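What the two-person lift looks like now

I've been putting off writing about work for months, mostly because when I do my brother-in-law reads it and has opinions. But three of you asked after the last post (the sourdough one, weirdly), so okay, let's talk about the robot.

Quick background if you're new. I'm on the moves crew at Skekmont. We empty offices and classrooms, fill them up again somewhere else, and get yelled at about scratched floors in between. Our big job this spring was the Pridthorpe building, 692 desks over five floors, and in May we started working it with a two-armed robot on the crew.

I was not in favor! I said so in the meeting, and so did Warrick Harawira, who has been carrying furniture longer than I've been able to drive. Our boss Kevin Kavanagh let us both go on for a while and then told us it was coming anyway, so that was that.

What surprised me is how dull it got, and I mean that kindly. By the second week I'd stopped watching the thing and gone back to watching the wall, like I would with any partner. You take the far edge, it takes the near one with both grippers, thumbs on top so to speak, and you go. It doesn't swing wide on corners. It also doesn't tell you about its weekend, and I miss that more than I expected to.

The talking is the part I keep chewing on. Carrying a desk with a person is one long conversation, even if it's all "yours, yours, mine, down." With the robot you say your three set words and otherwise keep quiet, so a hallway that used to be a racket is now just boots. Malachy Scanlon started singing to fill the gap. He's not good. We've asked him to stop and he's moved on to whistling.

My back is better, I'll give it that. I used to come home and lie on the kitchen floor before I could face dinner, and I haven't done that since it started. Warrick says his knees are the same as ever, but he's also stopped trading away his afternoon shifts, so draw your own conclusions.

Now the part I'm less cheery about. We used to be six on a floor and now we're four. The other two weren't let go, they went over to the Fomham depot to do intake, and Kamarul Simanjuntak tells me he likes it fine there. But it's a desk job with a scanner, and he took the moves job to get away from exactly that. Kevin says the headcount stays put through the end of the contract. I'd love to hear what happens after the contract, and so far I haven't.

Pay went up a little for those of us who did the training. Not enough to brag about. Enough for new boots.

A few of you wanted to know how a carry goes, so I'll do the tight one, a desk along a wall, the one I used to hate most.

1. Clear the drawers and shelf first. I once carried 2000 paper clips up a flight of stairs without knowing it, and then they all came back down.

2. Get your hands on the far edge, say "set," and keep your fingers on top where you can see them. Watch the gap on the wall side the whole way.
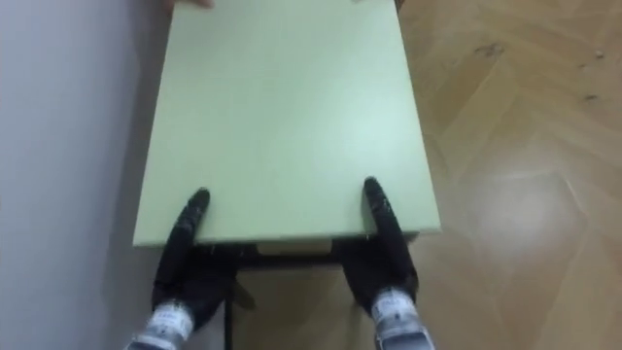 3. Say "down" before you bend. It waits for the word, and if you bend first you'll be holding more of that desk than you wanted.

4. Check the floor where the feet landed. Parquet marks if you so much as look at it, and the client walks through at four with a flashlight.

Next job is the Bozkurt offices, carpet all the way through, thank goodness. Warrick has already asked to be on the robot's side of the crew sheet, and he'd like it known that it's only for the knees.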